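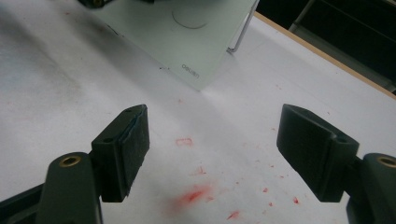 Getting the kitchen drawers to behave

Jul 11, 2011
By the Momwood kitchen page

Print this page | E-mail this to a friend

I spent most of May fighting with my kitchen drawers, and I've come out the other side with a few things worth passing on. Ours is an old kitchen (the units were here when we moved in and will probably be here when we leave) and every drawer in it had its own way of being annoying. One stuck, one shot out and landed on your foot, and the bottom one smelled of old curry powder whatever I did to it.

Start with the sticking one. Take the drawer right out and turn it over on a towel. If it runs on plain wood, rub the runners with the stub of a white candle, quite hard, until they feel slippery under your thumb. I used to use soap and it does work, but in our damp back kitchen it went claggy by the winter and I had to scrape it all off with a butter knife. Candle wax has lasted me 2 years so far. If the runners are metal, hoover out the crumbs first (you will be horrified) and then wipe them down with a cloth and a little washing-up liquid. Dry them well. Mine needed nothing else at all.

The drawer that flew out was missing its stop. A small offcut of wood glued behind the front rail did the trick, though I glued it in the wrong place the first time and then couldn't get the drawer in. Put the drawer back, reach in from the cupboard below and mark with a pencil where you want it to stop. Then glue.

For the smell, empty everything and wash the inside with warm water and a good splash of white vinegar. Leave the drawer out in the sun for an afternoon if we get any. After that I put a saucer of bicarbonate of soda in the back corner for a week. Coffee grounds are often recommended but all I got was a drawer that smelled of curry and coffee. Oh, and throw out the old lining paper! I'd washed that drawer three times and put the same paper back in every time.

Lining is a matter of taste. I bought a roll of the Furnatitz ribbed stuff, 500 cm long, and it did all the drawers with a bit over for the shelf under the sink. Cut it slightly too big, let it lie flat overnight with some heavy books on it, and trim it in the morning. Don't stick it down. You'll want to lift it out and shake it over the bin.

Now, what goes in them. I tipped the whole utensil drawer on to the table and found 88 separate things, and yes I did count, I wanted to know how bad it was. There were four potato peelers and only one of them peels. I kept what I'd used since Christmas and put the rest in a box in the garage, and so far I've been back for the melon baller and the funnel. The box can go to the charity shop in the autumn.

I tried one of the Skikonell expanding dividers and it's fine for cutlery, less good for anything with a fat handle. For the big spoons and the fish slice I prefer a jar by the cooker – a heavy one, or it tips. Ours is an old Delić pickle jar with the label soaked off. Hot water and a bit of cooking oil gets the last of the glue away.

Knives don't want to be loose in a drawer. If you haven't room for a block, slide each one into a folded piece of thick card with tape down the side. It looks a bit homemade but your fingers will thank you, and so will the blades.

Last thing, wobbly knobs. Take the screw out, put a small dab of clear nail varnish on the thread and do it up again. I did all 18 of ours in one evening with the radio on and only two have worked loose. If the hole itself has gone too big, push in a matchstick with the head snapped off and a drop of wood glue, let it dry, then screw back into that. It only works where the screw bites into wood, mind. The sort that goes right through with a bolt just needs a washer on the inside.

I still haven't sorted the drawer with the string and the dead batteries in it.

Print this page | E-mail this to a friend

Recent on the kitchen page
Getting limescale off a kettle spout
What to do with a burnt milk pan
Storing onions so they don't sprout
Tea towels: how hot to wash them
Bringing a dull chopping board back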